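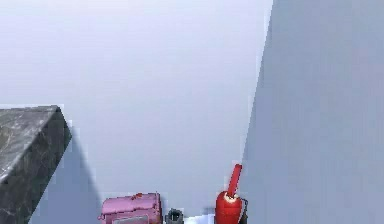 Mendo, September 28, 2019

Search products Enter keyword or part number Go

Jangate indoor cat separation gate, Model 572

The Jangate is a pressure-mounted gate for keeping two cats, or a cat and a dog, in separate rooms while each can still see and smell the other. It is made by Virág and is intended for supervised introductions, recovery after surgery, and separate feeding. It is not intended for outdoor use or for use at the top of a staircase.

Model 572 replaces the previous gate in the same size. The frame and hinge are unchanged. The latch is new, and the upper panel now locks to the lower panel with a steel pin instead of a plastic clip. Upper panels from the previous gate do not fit Model 572.

Specifications

Opening width: 23 to 37 inches
Panels: 3 (lower, upper, top infill)
Frame: powder-coated steel tube
Infill: welded steel wire, vertical
Mounting: four threaded pressure pads, plus screw cups
Latch: Ungate two-action release, operable with one hand
Swing: both directions, with removable stop for one-way swing
Finish: white or gray

Measure the opening at the floor, at waist height, and at the top of the gate position. Use the smallest of these measurements. In older houses the sides of an opening are often out of parallel, and the pressure pads will take up a small difference. If the gate still rocks with all pads tightened, install the screw cups.

Latch

The Ungate release requires the thumb slide to be held back while the door is lifted. Cats that have learned to work lever handles do so by hanging their weight on the lever. A downward pull on this latch seats it further. A cat rubbing against the slide can move it, but the door stays closed until it is raised.

The latch does not close itself. Push the door until the pin drops, then pull once to check.

Height and climbing

The lower panel alone will hold most small dogs and very few adult cats. For cat introductions, fit all three panels. The wires run vertically and have no cross members between the panel frames, which leaves little to climb on. A determined cat can still reach the horizontal bar where the lower and upper panels meet – move chairs, shelves, and cat trees away from both sides.

Use between cats that have fought

The gate limits contact. It does not prevent it, as a paw will pass between the wires. Where there has been a fight with injury, keep the cats behind a solid door first and move to the gate only when both eat normally near that door. Hang the supplied cloth screen on the lower panel for the first sessions and raise it in stages. Staring, low growling, or a flattened posture at the wire means the session should end. Do not reach over the gate to separate animals.
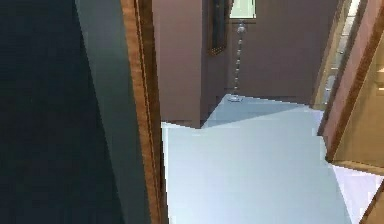 Interior doorway with a wooden frame.

Fitting notes

Painted and varnished wood may mark under the pressure pads. Place the felt discs between pad and frame, and retighten after the first day – felt compresses. On hollow trim, use the screw cups from the start.

Check pad tension weekly. Wipe the wire with a damp cloth and mild soap. Do not oil the latch, which collects hair when oiled.

In the box

Three panels, hinge set, Ungate latch, pressure pads, screw cups with screws, felt discs, cloth screen, wrench, printed instructions.

Spare parts and technical questions: Soudabeh Fallahi, parts desk. Quote the model number and the finish when ordering. Hinge sets are sold as a pair only.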